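Gagnon opens orders for Panis tabletop kit

Gagnon has started taking orders for Panis, a tabletop kit for labs and schools that teach robot arms to pick up and move small objects. It sells for $822 and includes a two-finger gripper, a wrist camera, a head-height camera and a printed grid cloth. The arm is sold separately.

Buyers also get a box of props. Foam cubes are the easy ones, and harder pieces are meant to be added from whatever is on the shelf.
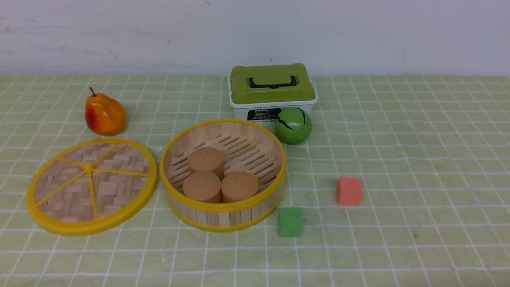
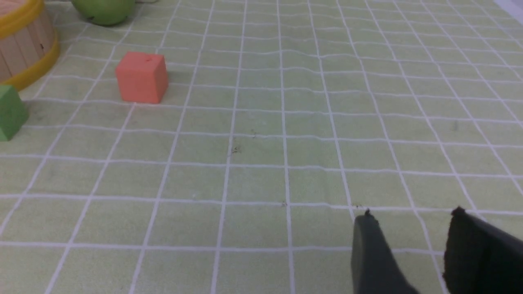
Foam cubes on the grid cloth, from the head and wrist cameras.

The software records both camera views along with the position of the gripper. Storage is set at 2,000 recordings per account, and older ones can be exported at no charge.

"Most people wanted the cloth and the cameras before they wanted anything else," said Chantal Desjardins, product manager at Gagnon. "They already had an arm."

Kits ship from Plillisham beginning in April, with a limit of three per customer. Support is free for the first 6 months.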